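Informe de avance, segundo trimestre
Proyecto Mumari: taller de cuentos y lectura en voz alta
Para la Fundación Tutberg

Hola de nuevo a todo el equipo:

Les escribo con un café al lado y la carpeta de Mumari abierta por la mitad, así que perdonen si voy saltando de un tema a otro. El trimestre ha sido bueno, mejor de lo que yo esperaba en marzo, cuando todavía andábamos buscando sillas.

Empiezo por los grupos. Ya tenemos cuatro funcionando, dos de niños y dos de adultos, y los ocho encuentros previstos se hicieron todos (¡todos!, incluso el de la tormenta). El grupo de adultos de la tarde es mi debilidad, lo confieso. Llegaron diciendo que ellos no leían en voz alta delante de nadie y ahora se pelean por el turno. Con los niños pequeños nos costó más: los cuentos que habíamos elegido eran largos y a la segunda página ya había alguien debajo de la mesa. Cambiamos a textos cortos, con mucho animal y mucho estribillo, y la cosa mejoró enseguida.

La maleta viajera también salió por fin. Lleva doce libros, un cuaderno para que cada familia escriba lo que quiera y una lista de canciones. El cuaderno ha vuelto lleno de dibujos, manchas de tomate y una receta de croquetas que pienso probar. Dos libros volvieron sin tapa y ya están reparados.

De los cuentos de pájaros salió la idea de la próxima unidad, la de invierno: el bosque, la nieve, las piñas, quién se queda y quién se va. Quiero juntar leyendas de varios sitios y que cada grupo escriba la suya.

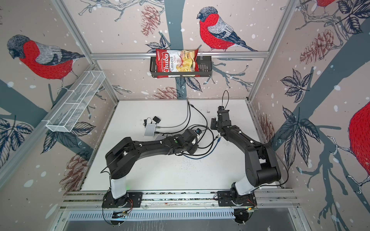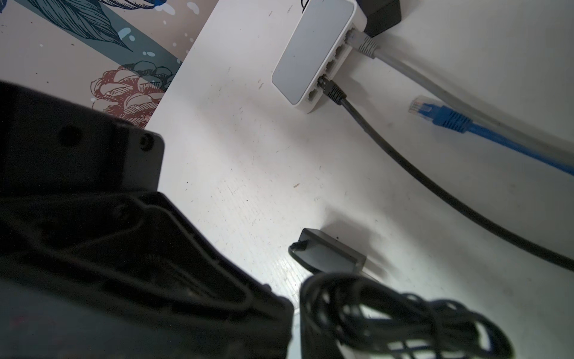 En la primera foto, el papel pintado de los pájaros de pecho rojo, con una bolsa de chips de yuca en la cesta.

Sobre el dinero, voy al grano. Vamos dentro de lo presupuestado en libros y materiales. Donde nos hemos quedado cortos es en el transporte, porque el local de Esusent queda lejos de la parada y con la maleta a cuestas se hace eterno – yo misma lo he sufrido. Propongo pasar a esa partida lo que sobró de imprenta. Si les parece bien, con que me lo confirmen por correo me basta y lo dejo reflejado en las cuentas del próximo informe.

Lo que no ha salido: las grabaciones. La idea era tener los cuentos leídos por los propios participantes para que se pudieran escuchar en casa, pero la sala tiene un eco tremendo y el resultado suena a cueva. Hemos hablado con la librería Nic Aodha, que tiene un cuarto al fondo forrado de estanterías, y nos lo prestan por las mañanas. Empezaremos por los adultos, que ya tienen los textos ensayados.

Para el trimestre que viene quedan entonces la unidad de invierno, las grabaciones y una segunda maleta, que me piden en todas partes. También me gustaría hacer una lectura abierta al final, algo sencillo, con chocolate caliente y las leyendas que hayan escrito los grupos. Si alguien de la Fundación quiere venir a leer, hay sitio – y prometo un texto corto.

Les mando las hojas de asistencia y las facturas en un correo aparte.

Un abrazo grande,
La coordinadora de Mumari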